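Section 6: Opening a Nominee Voting Round

6.1 Before you start

A voting round in Zilley covers one award category group (for example, all film acting categories) and one set of voters. The longlist must be locked before a round can be opened. If the Lock status on the Entries page reads Draft or In review, go back to Section 5.

You need the Round Manager role. Users with the Screener role can see the round settings but cannot save them.

Note: Titles entered under both a film and a limited series category are held in Conflicts until one entry is withdrawn. Held titles do not appear on any ballot.

6.2 Creating the round

1. Sign in and select Rounds from the left menu.
2. Select New round. Enter a short name. Voters see this name in the subject line of the invitation, so leave out internal codes.
3. Under Categories, tick each category the round will cover. One round can hold up to 17 categories. For a larger ceremony, create a second round with the same opening time.
4. Under Ballot type, choose Ranked or Unranked. Ranked ballots are counted by transfer; unranked ballots are counted by simple total.
5. Set Nominees per category. The default is six. Performance and directing categories can be set separately from the picture categories.
6. Set the opening and closing times. All times are shown in the time zone of the ceremony, not of the voter.
7. Select Save as draft.

Caution: Ballot type cannot be changed after the first ballot is submitted. To change it, the round must be voided and every voter must vote again.

6.3 Attaching screening links

Voters reach screeners through the ballot page. Links are supplied by the studio or distributor and are checked each night.

1. Open the draft round and select the Screeners tab.
2. Next to each title, paste the link and the access code.
3. Select Check link. A green status means that the link opened and the code was accepted. Amber means that the link opened but no code was requested.
4. Repeat for each title. Titles with no link can still be voted for — the ballot shows "No screener supplied" under the title.

Note: Links hosted on Mindbridge expire after three failed code attempts from the same voter. Reset them from the voter's record, under Access.

6.4 Testing the ballot

Send a test ballot before the round opens. Test ballots are marked TEST and are left out of the count.

1. Select Test ballot and enter up to three addresses.
2. Open the invitation on a desktop browser and on a phone.
3. Confirm that foreign-language titles show in both the original and English forms, and that accented letters in performers' names are correct.
4. Submit one complete ballot and one with a category left blank. The blank category should produce a warning but should not block submission.
5. Select Clear tests.

Caution: Clear tests also removes any notes typed in the test log. Export the log first if your auditor requires it.

6.5 Opening the round

1. Select Open round and enter your password again.
2. Check the voter total against your membership list, then select Confirm.

Invitations go out in batches, and a large membership may take more than an hour to reach. Delivery failures are listed under Voters, Undelivered.
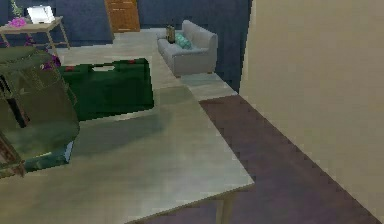 If an undelivered address is corrected while the round is open, select Resend on that voter's line. The earlier invitation is canceled and its ballot link stops working. Closing the round and counting the ballots are covered in Section 7.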